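A mezzo-soprano between two seasons: "I have stopped to run after the big roles"
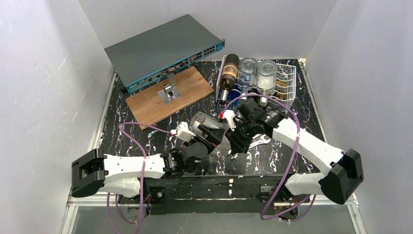 When we meet in the canteen of the opera house in Brultmont, she has already sung for two hours and she orders soup, bread and a second bread. In the evening there is a rehearsal with orchestra for the new production of Roltura, the chamber opera that will finally come on stage in October. She asks me not to print her name in this text. The contract for the following season is not signed, and she would like to speak freely about money and about fear, two subjects that singers usually keep for the dressing room.

Roltura was planned for last spring. The set was built, the costumes were fitted, and then the theater closed. "We had done five days of staging," she says. "I knew where to walk, but I did not yet know why. Then everybody went home with the score in the bag." She kept the score on the piano for the whole winter and did not open it very often. "At first I practiced like a student, every morning. After Christmas I sang perhaps two times in a week. I want to say this because I read many interviews where colleagues learned three new roles in the lockdown. I learned to make dumplings."

The voice did not forgive the pause at once. The low notes came back without trouble, but the passage in the middle needed patience. She went to her old teacher in Jutley, a retired alto who accepts very few pupils, and for some weeks they worked only on scales and on one song. "She did not let me sing an aria until April. I was angry with her in the train, every time, and every time I went back."

The role in Roltura is a widow who runs a ferry and refuses to carry the man who may have killed her husband. It lasts a little more than an hour and she is on stage for all of it. There is no chorus, and the orchestra has eight players, among them an accordion. I ask if such a small group makes the work easier. She shakes her head. "With a big orchestra you fight, and you know that you fight. With eight players you hear each breath of the clarinet, and he hears yours. If I am late, there is no place where I can hide it."

The composer changed the ending during the closed months. In the first version the widow let the man drown. Now she takes him in the boat, and the audience does not learn whether they arrive. The mezzo preferred the first version, and she told this to the director. "He listened very politely and changed nothing," she says and laughs. "Now I begin to like it. The last page is quiet, almost spoken, and it is harder for me than the high B flat."

The premiere is given in the main house, which has 738 seats. How many of them may be sold is still under discussion. She has sung in much larger rooms. In the summer before the closing she was Azucena at the open-air festival in Fashola, where the old quarry takes 2,915 people, and she remembers mainly the wind. "You sing, and the sound goes away to the left. In the second week I stopped to listen to myself. I trusted the body, and it was the best thing I learned there."

Azucena was also the role that many houses offered her afterward. For a time she accepted everything. She had a plan, written on paper, with the Verdi parts in the order in which she wanted to sing them, and the years next to each. That paper still exists, but she does not look at it. "I have stopped to run after the big roles. I do not say that I will refuse Amneris. If somebody calls tomorrow, I take the phone! But I do not build my life around this call."

The money is another matter. When Fashola canceled its second season, the singers received a friendly letter and no fee. Her contract had a clause for such cases which she had never read with attention. "I signed it on the roof of a car, between two rehearsals. It is my own fault, but it is also the custom, and the custom is bad." Since then she reads every page, and she has begun to help younger colleagues who send her their contracts in the evening with a question mark. She tells them to ask for a part of the fee at the first rehearsal. Some houses say yes, some are offended.

For Brultmont she has only good words, and not from politeness, as she insists. The house paid a part of the fee last year, when nothing could be played, and it kept the same cast for the new dates. One tenor had in the meantime changed his profession and came back for this production only. He sings the man on the shore, and in their duet the two never look at each other. It was her idea. "We tried it once with eyes closed, as an exercise, and the director wanted to keep it. Closed eyes were too much for the ferry, I was afraid for the steps. So we look at the water."

Does she get nervous before an opening, after so long a time? She thinks about this and finishes the bread. Before the pause she was nervous on the day itself, from noon on, and she could not speak with her family. Now it comes weeks earlier and in small portions – in the supermarket, for example, or when she brushes her teeth. "Maybe in October nothing will be left of it. Or it will all come together, I cannot know."

In the following spring she will give a recital in Jutley with Brahms, Mussorgsky and some songs by her teacher's late husband, who wrote them for the voice of his wife and never had them printed. The manuscripts are difficult to read, and in two places the teacher herself does not remember what note was meant. They decide it together at the piano. "She says, he would have wanted the F. Then the next week she says, no, he would have wanted the F sharp."

A voice from the loudspeaker calls the orchestra to the stage. She puts the bowl on the tray, takes the score under her arm and asks if I know whether it is still raining, for she has left her scarf in the train.

2021-05-20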